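From the Stores: the Lilwood shelves, and what was on them

Those of you who have been with us since February will remember the promise made on this page that the storage area would be sorted out by Easter. It is now September, so we are only slightly behind, and I am pleased to report that the long white shelving has been cleared from one end very nearly to the other. I am less pleased to report what came off it.

The trouble began when we moved out of the old Tula building and into Lilwood. Everything that had a home at Tula was packed, labelled and sent to its new home. Everything that did not have a home was packed, labelled "misc" and put on the shelving, where it has been breeding. By the summer you could ask for a roll of parcel tape and be told, with complete confidence, that it was "on the shelves". So was the Christmas tree. So, for a time, was half a bicycle, whose other half has never been traced.

We had 8 bays to get through and gave ourselves a week. The method was simple enough to fit on a postcard. Take it all down, put it on the floor, and let people come and claim what is theirs. What is claimed goes back to the claimant's own room. What is useful to everyone goes to the stores cupboard. What is left goes in the skip. I had expected arguments over the third heap, and there were a few, mostly from people who had walked past the item in question every day without giving it a glance and now found they could not live without it.

Some things worth recording from the claiming week:

Lever arch files, empty, in such numbers that we could have roofed the bike shed with them. A good many have gone to the primary school, which was very polite about it.

One box marked FRAGILE GLASS containing four cushions, and one box marked CUSHIONS that we should all have picked up more carefully.

The Vustgate brochures. Older hands will recall that 4,000 of these were ordered for a launch that was then moved, renamed and finally not held. We sent some out at the time. The remainder, which I can give you exactly because I was asked to sign for them, came to 2,015. They have gone for recycling, apart from a small bundle kept back for propping up the short leg of the table in the meeting room. It is the most use we have ever had from them.

Keys. A biscuit tin of them, none labelled, none fitting any door in this building. They almost certainly open something at Tula. I have kept the tin, on the grounds that throwing keys away feels like asking for trouble.

A kettle, perfectly good, found by the people who had bought a new kettle the week before.

The shelving itself came through better than expected. It was bought second-hand from Lykkegaard when they shut their parts depot, and has always had a reputation for wobbling. Once the weight was off we found that two of the feet had never been screwed down to their proper height, and the wobble was cured in less time than it had taken to write the notice warning people about it. The notice has been taken down. It had been up so long that it left a clean rectangle on the wall, and I suppose we shall have to put something over that.

There is still a bit to do. The far end has not been finished, and there are boxes and frames down there that I would like to see the back of. If you own a picture frame, or think you might once have owned one, please go and look. There is no prize for modesty in this matter. I would also like to hear about anything left low down near the base of the unit, where things tend to get nudged with a foot and forgotten.
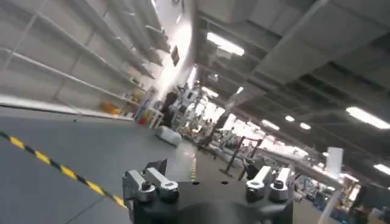 Now to the part of this item that will be less popular, which is the rules. There are three of them, reduced from the eleven in my first draft after some frank comments in the kitchen.

First, no box goes on the shelves without a name and a date on the side facing out. "Misc" is not a name. Neither is "Dave's old stuff", particularly as we have not got a Dave.

Second, anything with a date more than a year old will be put out for claiming again, and the week after that it goes. You will get one email. I know what happens to emails, so I shall also put a list on the door.

Third, and I say this with affection, the floor is not a shelf. The yellow-and-black tape is there for a reason and the reason is not decorative. Leave the taped line clear, leave the aisle clear, and if you put something down "just for a minute" then please be standing beside it when the minute is up.

A few people have asked whether, with all these bare shelves, their team might have a bay of its own. The answer for now is no. I have seen what happens to an empty shelf in this building, and I would like to enjoy these for a little longer. Applications may be made in writing after the autumn stocktake, and should say what is going in the bay, how long it is staying and where it has been living up to now. Applications that say "various" will be filed in one of the lever arch files, of which I still have plenty.

The stores cupboard is open mornings only, as before. Parcel tape is on the second shelf down, left-hand side. The other half of the bicycle, should anyone have it, may be handed in at any time.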